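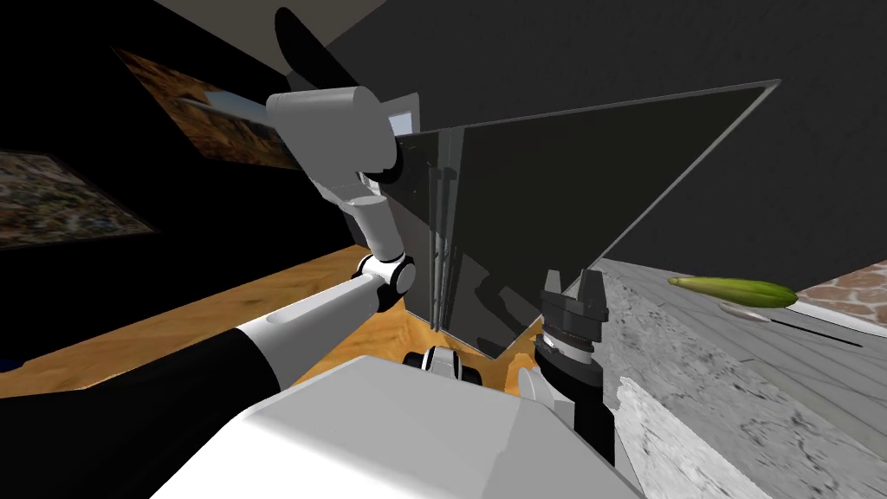 Hằng Khúc wrote:
Soft-close hinges are a waste of money and I'll keep saying it. I pulled all mine off in November and I haven't missed them once. A door should shut when you shut it.

Tsion Tefera wrote:
You clearly don't live with teenagers, Hằng. Before we put the dampers in, every midnight snack sounded like somebody breaking in. I'd pay double to keep mine!

Adanech Endale wrote:
OK, can we get back to my question from page one, please? I have a tall pantry door that sags at the handle side. It's a Hurker cabinet, came with the house, and the bottom corner scrapes the one next to it (there's a lovely bald spot in the paint now). I've turned every screw I can find and it creeps back within a week or so. New hinges, or is the door just done for?

Yuzhen Du wrote:
Which screws did you turn? On most of these the front one moves the door side to side and the back one is the in and out. Up and down is usually on the plate that's screwed to the cabinet. If it creeps back, I'd bet the plate screws are stripped. Grab the open door by the handle and lift. If the plate wiggles, there you go.

Adanech Endale wrote:
Just went and tried it. Top plate wiggles like a loose tooth. Bottom one is solid.

Yuzhen Du wrote:
Easy fix then. Take the plate off, pack the holes with toothpicks and wood glue, snap them off flush, leave it overnight, screw it back in. I did my whole kitchen this way and spent less than 5 dollars.

Feven Hailu wrote:
I'm going to disagree with the toothpicks, sorry. They're fine on a little spice cupboard, but a pantry door is heavy and particleboard crumbles. Drill it out and glue in a piece of dowel – it takes maybe ten more minutes and you won't be doing it again next year.

Yuzhen Du wrote:
Mine have held for 2 years, Feven. But sure, dowel is stronger, I won't fight you on it.

Hằng Khúc wrote:
Or move the plate up an inch and drill into fresh wood.

Feven Hailu wrote:
Then she has to move the cup on the door too, and that's a big hole to drill in a door she wants to keep.

Hằng Khúc wrote:
Fair. Forgot about the cup.

Tsion Tefera wrote:
How many hinges are on it, Adanech? Ours only had 2 on a door taller than me, and adding one in the middle helped more than anything. I got a pack of Witia ones for about 50 bucks, way more than I needed, so now I have spares in the junk drawer forever.

Adanech Endale wrote:
Only the top and bottom. I'll do the dowel first and see how it hangs, then maybe add a third. Does anyone know if the Witia ones fit a Hurker door?

Tsion Tefera wrote:
No idea on Hurker, mine are all Prulla. Measure across the cup before you order and take an old hinge to the store with you if you can.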